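The Long Goodbye to Grout

My grandmother had a tiled kitchen counter, and she cleaned it every Friday with a toothbrush. I was given the toothbrush when I was six, on the theory that small hands are good for corners. I have distrusted tile ever since, so it was with a certain family bitterness that I opened a furniture catalog last June and found the grid waiting for me on the cover.

It was on a coffee table. It was also, as I turned the pages, on a plant stand, a bathroom stool, a bar cart and something called a plinth, which as far as I could tell was a box. The plinth cost $446. It did nothing a box would not do, but it did it in squares.

Anyone who has been in a new coffee shop lately knows the look. White surface, thin dark lines, edges sharp enough to open a letter. It suggests graph paper, or a public swimming pool, or the early days of computer drawing, when everyone was very excited about being able to make a floor go off into the distance. It photographs well from any angle and it makes a croissant look like evidence.

Hemant Chaturvedi has sold tile out of the same showroom, Custine, for 17 years, and he spent most of them watching people walk past the small white squares on their way to the big fake marble slabs. "I had a whole pallet in back," he told me. "I used it to hold the door." Then, a few summers ago, two people came in on the same morning and asked if he had anything that looked like a locker room. By the end of the month the door had to be held with something else.

His customers are mostly under 35, and they do not want a tiled floor or a tiled wall. They want one thing, tiled all over. He sells them the squares, a bucket of adhesive and a tub of dark grout, and he gives them the talk. The talk is about sealing. He can see in their faces that they are not listening.

"They come back for the sealer," he said. "After the first red wine."
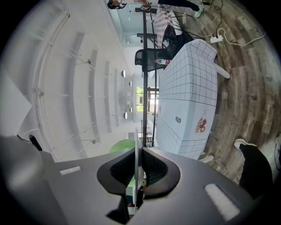
A white table in the grid pattern, with a wooden plank floor to set it off.

For those who would like the squares without the knee pads, there is Wolarum, which makes tables, shelves and a very stern little footstool. Its designer, Periklis Koutsoukos, works above a dry cleaner and has strong views about corners. A grid, he explained to me, has to come out even. If your table is a quarter inch too long, you end up with a row of skinny tiles along one side, and from then on that row is all you will ever see. He builds the table to fit the tile, and has been known to turn down jobs from people who want it the other way around.

I asked him how many squares go into the top of his smallest side table. He didn't have to think. "One hundred forty-two," he said, and then looked stricken, because that number does not make a decent rectangle. He got up and checked. It was 144. We moved on to other subjects, but I don't believe his heart was in it.

There are cheaper roads. A printed stick-on film called Gajewski gives you the lines on a roll, and a friend of mine covered her desk with it in an evening. She started straight. By the far end the lines had drifted enough that a pencil set down on them looked drunk. She keeps a lamp over the worst of it. Another brand, Stullisel, sells sheets with a little texture between the squares, so that crumbs can settle in as they would in the real thing. I admire the commitment.

What none of these people could tell me was how long it will last. Chaturvedi has ordered another pallet, though not two. Koutsoukos is drawing a chair, which he admits will be cold. The catalog that started all this has sent me its fall edition, and the cover has gone over to wavy edges and a kind of mushroom brown.

I bought a table anyway. It was used, from a man who was moving and seemed in a hurry to be rid of it, and it weighs as much as a calf. It looks very good in the front room. I have put down coasters, and then bigger coasters, and last week I was in the drugstore for cough drops and came home with a toothbrush. Medium bristle. The soft ones won't get into the lines.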